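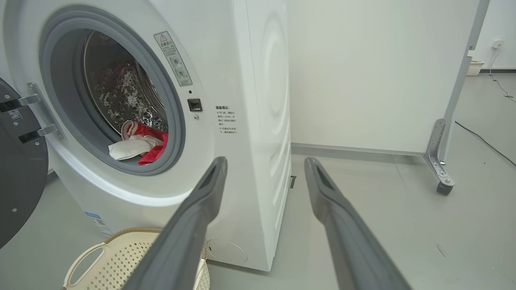
Rocío Sotelo wrote:
> Could someone from the Sedomcombe side explain how the laundry runs are being scored? The January summary gives one figure for unloading and I can't tell whether a run counts when the cloth leaves the drum or only when it reaches the basket. We'd like to compare with our own numbers at Norlow and at present we can't.

Dear Rocío, dear all,

Thank you for asking, and I'm sorry the summary was so brief. I wrote it in a hurry and squeezed into one line what should have been a page, so let me try to do it properly now.

A run counts only when every item is in the basket. An item hanging over the rim is a failure, and so is anything on the floor, even if the arm picks it up again afterwards. We did 94 runs in January with the wrist camera as the only view, and 34 of them ended with everything in the basket. I know that looks poor beside some of the figures that have been passed round on this list, but I would rather we all argued over a strict number than a kind one.

Most of the trouble is in the first pull. When two things are tangled, the policy tends to go for whichever lies nearest the gasket, and then it has to decide whether to keep pulling or let go and try elsewhere. Espinoza's method, as many of you will remember, scores each possible grasp before moving. Ours does the same but scores again once the fingers have closed, and drops the cloth if the second score is lower. It is a small change - one extra pass through the network - but it has made the arm a good deal more patient.

For anybody wanting to repeat this, these are the settings we used:

1. Start with the door already fully open and the basket on the floor in front of the machine. We do not score door opening at all, and I'd suggest leaving it out for now.
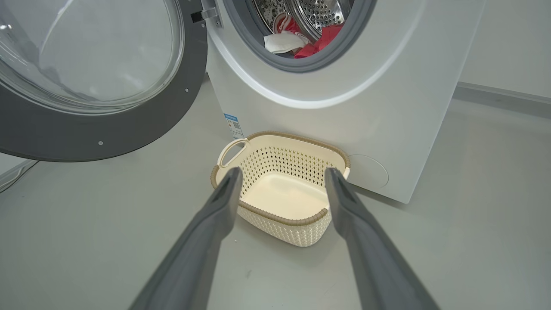 2. Use one white item and one red one. Plain colours make it much easier to go back through the recordings and mark which item was gripped first.

3. Allow three attempts at each item, then end the run. With more than that, the totals creep up and tell you very little about the grasping itself.

The logs are in Testix format, and I can send the script that reads them to anyone who would find it handy. Rocío, if your runs were scored at the moment of leaving the drum, we can rescore ours that way quite easily, as the times are all in there. It would take me an afternoon, and I'd be glad of the excuse to look through them again.

All the best from Sedomcombe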